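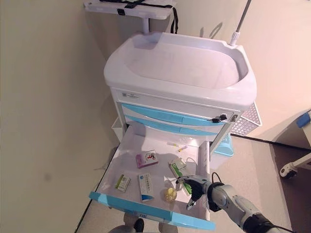

Lagman Oral History Project
Progress report to the Zolach Fund
May 18, 2020

Prepared by Florencia Cisternas

You asked for a report at the midpoint of the grant, and by my reading of the calendar we passed the midpoint a while ago. The delay is mine. I kept waiting for a week in which the news was all good, and have decided to send you an ordinary one.

The short version: we are recording the working lives of people who nursed, cooked, cleaned, drove and kept the boilers going at the old cottage hospital in Irkdale and its smaller sister in Flirkcombe. The interviews are ahead of plan. The transcripts are behind it. The website exists.

Interviews

We promised you 40 recorded interviews by the end of the grant and have 43. I would like to claim this as good management, but it is mostly that retired nurses know other retired nurses and give out their phone numbers freely. Since March all interviews have been done by telephone. We expected this to be a disaster and bought a recording adapter in a spirit of gloom. The sound is thinner, and we hear a good deal of kettle, but people talk longer in their own kitchens than they did in our meeting room with its famous chairs.

The weak spot is Flirkcombe, where we have only six people so far. Elba Bravo has taken this on. She has written to both churches and the bowling club, and has had four replies, one of them a complaint about parking from 1987 that the writer felt was still open.

Transcripts

We have 855 pages of finished transcript. At the rate we gave in the application we should have had far more, and I can only say that the rate was worked out by someone (me) who had never transcribed a laundry supervisor with strong opinions and a parrot. An hour of talk takes most of a day to type and another half day to check. Leandro Figueroa does the typing and Nicanor Bustos the checking, and they have a long-running disagreement about whether "um" is history. For now it is history in the archive copy and gone from the reading copy.

We have stopped trying to transcribe every interview in full. Twelve will be summarized with time marks, and the audio kept alongside. I believe the terms of the grant allow this under "reasonable changes," but please tell me if they don't, preferably soon.

Photographs and papers

Families have lent us a great deal more than we asked for. Cristóbal Echeverría has scanned 2,431 items, among them duty rosters, Christmas menus, a run of staff newsletters with the crosswords filled in wrong, and 548 photographs. Most of the photographs have no names on the back. A fair number have only "me, far left," with two people on the far left.

We had planned open afternoons where former staff could come in and put names to faces. Those are off for now, so we are mailing out packets of prints with pencils and return envelopes. Eleven packets have gone and seven have come back. The pencils have not.

Money

Spending stands a little under budget. Travel and room rental have stopped entirely, postage has tripled, and the scanner needed a repair that cost nearly as much as the scanner. I would like to move $362 from room rental to postage and printing. The full sheet is attached as Appendix A, and Appendix B is the list of interviews by job and years worked.

What is late

The school packs. We said spring, and the schools are shut. The draft is written and two teachers have read it. One thought it was too long and the other wanted more on food. We would like to hold it until the schools know what their year looks like and finish it then.

The listening booth for the Irkdale library is also on hold. The carpenter has been paid his deposit and remains cheerful.

Between now and August

Finish the Flirkcombe interviews, or at least reach ten. Get the transcript backlog down to five recordings. Put the first 20 interviews on the website with permission forms checked, which Nicanor is doing by phone, one contributor at a time, and in no great hurry on either side.

Two things we need from you: a yes or no on the summaries, and a yes or no on moving the money. I can be reached at the usual number most mornings – let it ring, the phone is down the hall.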